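Project Clomell: Teaching a Simulated Arm to Move a Frying Pan
Final report, robotics project course
Submitted 24/12/2020

1. What we set out to do

Our proposal, written in a burst of confidence in May, promised a kitchen assistant that would cook breakfast. The version that survived contact with the course schedule moves a frying pan from one burner to another. We kept the name Clomell because it was already on the sign-up sheet.

All work was done in simulation. We had no arm of our own, and the lab's insurance form had a whole page on hot surfaces that we were happy never to fill in.

2. Setup

The kitchen model came from a scene pack called Rillon, which we picked because the cabinets looked nice and later regretted because of how long it took to load. The controller is our own code, named Longo after nothing in particular. It takes a target pose for the gripper, works out the joint angles, and complains when it can't.

Each run starts with the pan somewhere on the cooktop and the handle turned to a random angle. The arm has to reach the handle, close on it, lift, and set the pan down inside the target ring. A run counts as a success if the pan ends up upright with its center inside the ring. We added the word "upright" after the first evening of testing.

3. Results

We ran 298 trials with the final controller. It failed 38 of them, which we think is respectable and our grader is free to think otherwise. Most failures came from the grasp. The handle is thin and rounded, and if the fingers close on it slightly off center the pan swings around and lands wherever it likes.

The approach was the other trouble spot. Longo plans to a waiting point above the cooktop before it goes for the handle, and our first choice of waiting point was so low that the fingers clipped the pan on the way in. Raising it fixed that and made every run slower. With the handle pointing away from the robot, the arm has to reach across the whole pan, and nearly all of our tuning time went into that one case.
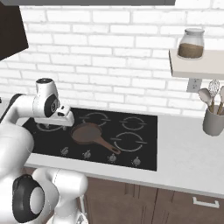
Figure 1. Gripper over the back-left burner, with the pan's handle pointing away from the arm.

4. What went wrong outside the simulator

We lost 2 weeks to a units mistake. One file was in meters and another was in centimeters, and for a while the pan was the size of a swimming pool. The logging tool, Grellix, recorded all of this faithfully.

5. Next steps

Whoever picks this up should start with the grasp — a second attempt after a slip would probably rescue a good share of the failed runs. The knobs are still only scenery in our code. Eggs remain future work.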